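Juvbridge Athletics — workshop notebook
Reading time: 3 min

Friday, April 19, 2024

Ball machine, nets and the serve target frame. Writing this up so Gertraud has it before she opens the gym.

Ball machine first. The lower wheel was throwing low and left again, same as in March. Took the guard off and cleaned both wheels with a damp rag, then dried them. There was a band of ball dust packed into the tread on the lower one. Ran 7 balls at the middle setting from the end line and they still drifted left, less than before. Swapped the lower wheel for the spare from the Dutus kit and reset the gap with the feeler block. Next 7 landed inside the mat, though two of them only just. I left it there. The old wheel is on the shelf with tape on it. Do not put it back on.

Counter on the machine read 207 when I started. It resets when the battery comes out, so that number only covers this week. Upendo wants a proper log of throws per wheel. The Wevell sheet says to change wheels at 2,000 throws and we have no idea where we are with the current pair. I have started a page at the back of this book. Please write the counter reading down before you pull the battery.

Pressure check on the practice balls. Most of the cart was fine. The older ones at the bottom were soft and I pumped them up, then put them in the blue bag to see whether they hold over the weekend. Two have a slow leak at the valve. Glycerin on the needle, every time, including when you are in a hurry. 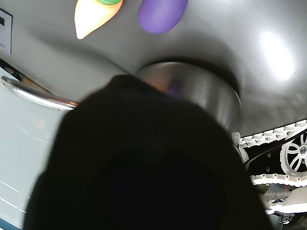
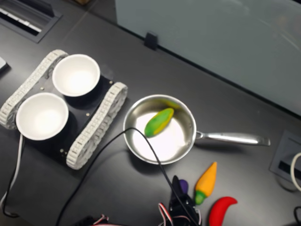
Second one: tracked platform with two white bowls, saucepan and toy vegetables on the gray tabletop.

Net on court two. The top cable has a broken strand near the winch side. It will hold for practice but I do not want it used for the home match. Set the height with the chain and it sat right at the middle and a bit high at the left antenna. Let the side strap out one hole and it came level. The winch handle still slips on the last half turn. I think the pawl spring is tired. Asked Mussa for a price on the spring alone and on the whole winch. They quoted 126 for the winch and have not answered about the spring.

Serve target frame. Upendo brought it back from the middle school clinic with one corner joint split. Glued and clamped it, leave it until Monday. The elastic loops on the short zones are stretched out and the pockets hang too low, so a good deep serve drops over the top and rolls under the bleachers. I cut new loops, shorter by a thumb width, and fitted them on the left half only. Gertraud, try both halves with the C team and tell me which one the girls find easier to read from the line.

To do:
- Second spare wheel, ask Dutus
- Call Mussa again about the spring
- New cable for court two before the home match
- Check the blue bag
- Floor tape for the ten-foot line, the old roll is nearly gone

Upendo added in pencil: antennas are in the tall locker, not the ball closet — one of them is missing its top clip.

This site uses cookies to remember your settings. Accept | Decline

Juvbridge Athletics workshop | Contact the equipment room | © 2024 Juvbridge Athletics | Back to top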